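Search stories, poems, authors... Go

GREEN PEPPER

by Drita Pavlović

February 17, 2024

12 shares 4 comments

Stall opens at six. It's ten past five and the produce is still in one heap on the table because Rajput said wait for me and then Rajput was not there.

So she starts. Lemon first, because the lemon is easy. Lemon goes in the dark bin, bottom left. Then she stops, hand over the rest of it.

Sixty kids by six-thirty. Fifty if the rain keeps up. Every one of them with a paper list and two tickets, wanting to shop like their mothers shop. Wuvbridge school fair, same as every year, pretend market in the big room with the concrete floor. Her sister's idea originally. Her sister's toys too, the whole set, carried over from Sotola in a pillowcase when they were small.

Her sister who isn't coming. Who called at noon from the bus station and said don't be mad.

She wasn't mad. She was busy.

The green pepper. That was the one they fought over. Not the strawberries they'd had then, not the good red pepper, the green one, with the fat shoulders and the crooked little stem. June, the hot kitchen, four chairs pushed together for a shop counter. You're the customer. No you are. I was customer yesterday.
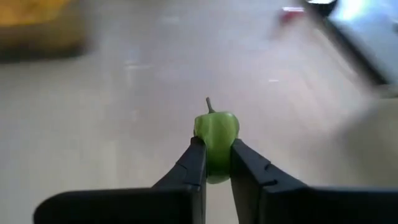 And she'd bitten it once. Six years old, to prove it was real. Tasted like a raincoat. Her sister laughed so hard she fell off the end chair and then cried, and then blamed her, and they both got sent outside.

Five twenty-five. Come on.

Where does a pepper go? With the red one, obviously. But is that vegetables or is that "things for sauce," which was her sister's system, four pages of it in purple marker, and nobody else ever understood it. Lemon was under "sour." Carrot was under "horse."

She tries to remember the rest and can't. Texts. *what was pepper under*

Nothing. Bus probably. No signal after Jultanano, theres never signal after Jultanano.

The door bangs. Rajput, dripping, a roll of tickets under his coat.

"You said you'd be done."

"You said wait."

"I said start without me!"

"You did not."

He looks at the table. The one lemon in its bin, everything else all over the place.

"Okay," he says. "Okay. Just throw it in. They're kids, they dont care."

"I care."

"Drita."

"There's a system."

"What's the system?"

She doesn't answer. Picks at the edge of the wood. He puts the tickets down on a chair and doesn't say anything else, and that's decent of him, with the clock where it is.
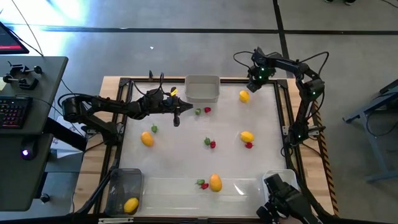 Sorting table, one lemon in.

Phone buzzes. Twenty-to.

*pepper is under MINE*

Then, a second later,

*red one too. save me the end chair, got on the 4 oclock, im 2 stops away*

She reads it twice. Laughs, or something comes out anyway, and Rajput says what, what is it, and she says nothing, get the other end of this, we need to move it closer to the door.

"What about the bins?"

"Lemon's sour. Leave it where it is."

"And the peppers?"

"Leave those out," she says. "Somebody's coming for them."

Share this story 12

4 comments

Load more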